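Why I still want a long wedding

My cousins in Penitz are planning a wedding for June, and the family is divided about how long it should be. The young people want one afternoon: sign the papers, eat, go home. The older people want two days, as it was always done. I am closer in age to the first group, but my opinion is with the second.

I understand the argument about money very well. When I got married we invited 200 guests, and my husband and I paid for the hall during 13 months. It was a heavy debt for two people with small salaries. If somebody tells me that a couple should not begin their life like this, I can not say that they are wrong.

But I think we calculate only one side. A short wedding is cheap also in time, and time is what relatives do not give each other anymore. In my family we meet at funerals, and at funerals no one wants to sing. On the second day of a wedding the formal clothes are already put away, the speeches are finished, and people who did not speak for seven years find themselves washing plates at the same sink. I have seen two uncles make peace in this way. It would not happen between four and nine in the evening. 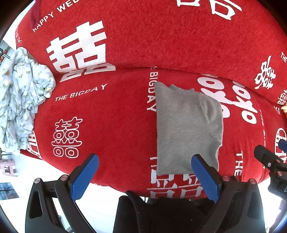

Photo: Astska / red bedding with double-happiness print

The gifts are a similar question. Many couples now ask for an envelope, and it is practical, I do not deny it. Still, I can not remember who gave us which money. I remember very exactly who gave us the blankets, because we slept under them for many winters, and one of them is on my daughter's bed today. A thing for the house keeps the name of the person who brought it. Money loses this name in the first week.

Some people say that tradition is only pressure from the old to the young. Sometimes it is. My aunts can be very hard when they want something, and a bride should be allowed to refuse a custom that makes her unhappy. I would only ask her to refuse one custom after another, slowly, and to look at each of them before she throws it out.

For the wedding in June I have offered to cook for the second day. They have not answered me yet.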